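Sturkix Door Pack for Simulated Manipulation
Sold and supported by Dreva

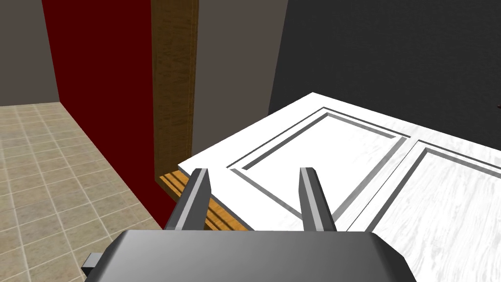 Wrist view in the Sturkix renderer: open fingers at the near edge of the white paneled door.

Hi, I'm Nerys Voyle, and I put this pack together because I was tired of training on one door and watching the policy fall apart on the next one! It's a set of simulated doors, frames, walls and floors, plus the trained baseline and all the logs (the messy ones too).

The method is pretty simple. We train with the wrist view and joint readings only, no overhead camera, and we swap the wall colors and floor textures between episodes. Hinge stiffness changes too, and that turned out to matter way more than I'd guessed. My first version kept it fixed and the arm learned to shove everything the same way.

For the main result I ran 3,709 test episodes on doors the policy hadn't trained on. The baseline opened 3,648 of them. Most of the misses were slips during the approach, before the door had moved much at all, so if you're looking for something to improve, start there (and please write to me, I'd love to see it).

What you get:
12 door models with editable hinges
1,412 training demos with wrist view and joint readings
Baseline weights, training scripts and test seeds
Logs from every test episode, misses included

Works with Sturkix scenes out of the box. If you're still on the old Joltodthorpe format, run the converter first, and check your hinge limits afterward – mine came out flipped twice.

I haven't tried the baseline on a real arm yet. The Sutherland add-on with sliding doors is planned for June, and it'll be a separate download.

Last updated 26th February: fixed the missing handle collision on the narrow doors.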